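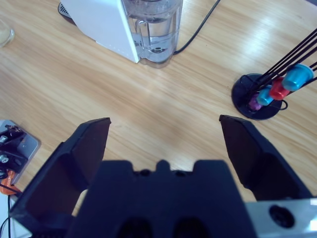

*White capsule machine, light wood table*

**From:** Glória Baptista
**To:** gumwood-coffee list
**Subject:** Re: Iced coffee at home, who's got a method?

Hervé Lemaire wrote on April 25, 2019:

> I've been pouring hot espresso straight over ice and it goes thin and sour on me every time. Does anyone chill it first? Also, does the glass matter?

Oh, Hervé, I love this question! Yes, chill it first, but chill the *milk and the glass* too. I keep mine in the fridge overnight and pull a short shot (35 ml, never the long button), then stir in the sugar while it's hot so it melts properly.
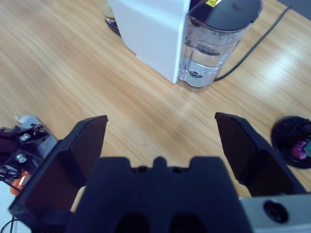 *The coffee machine again, from higher up*

Then I let it sit for 16 minutes. Armindo thinks that's crazy, but he drinks his with 3 ice cubes and a slice of lemon, the way his aunt made it, so we don't agree on much before noon!

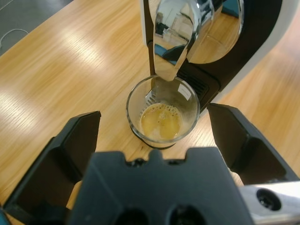
As for glasses, small ones win for me. A tall one makes you add more ice and there goes the flavor. Lourenço swears by coffee ice cubes, and I tried them in February (not exactly iced coffee weather) and wow, they're good. Freeze whatever is left in the pot!

Let me know how the next one tastes.

Glória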